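Shares 2 | Comments 10

12th January — Disassembly cell, planner and perception log

Purpose of today's work: to establish why the motion planner continues to reject approach poses inside the computer case, and to complete the changeover to the revised Tremel collision layer. Present: Duván Apaza and myself. Crescencio Aguirre reviewed the logs from Ernport in the afternoon.

The revised layer was built from the main branch and loaded before the arm was enabled. Start-up was normal. The first planning request, a pose above the drive cage, was refused with the same message recorded in November: goal state in collision, link pair finger and case wall. Duván replayed the request offline and obtained the same refusal, so the fault does not depend on the live point cloud.

The cause was traced to the finger model. The collision mesh in the Drivis description package still carried the padding introduced for bench-top trials, set to 10 mm on every face. That value is acceptable over an open table. Within the case it closes off nearly every pose that would allow the fingers to reach a drive caddy. Padding was reduced to 2 mm on the fingers only — the wrist and camera housing keep the original value — and the request was submitted again. A plan was returned within the time limit. 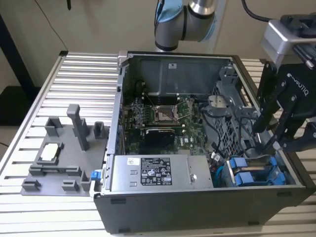 Perception remains the weaker part of the system. The caddy detector relies on a colour threshold followed by a plane fit. The threshold behaves well on the blue plastic, but the plane fit is disturbed by the perforated metal of the cage, where depth returns come from both the lattice and whatever lies behind it. Duván proposes masking the cage before fitting. I agree, provided that the mask is derived from the registered case pose and is not drawn by hand for each unit.

A batch of 200 simulated approaches was run with the new padding. Failures fell to 20, all of them at the wrist, where the camera housing meets the case edge in the planner's model. Crescencio asks that these be kept as a regression set. They have been saved under the Shehu directory with the seed values.

Outstanding:
— merge the padding change after review (Crescencio)
— cage mask, first version (Duván)
— confirm the hand-eye calibration before any further change to the detector
— correct the units in the planner log header, which gives metres where the values are millimetres

Arm parked and controller shut down at the end of the session. The old collision layer has been left on the build machine until the merge is approved.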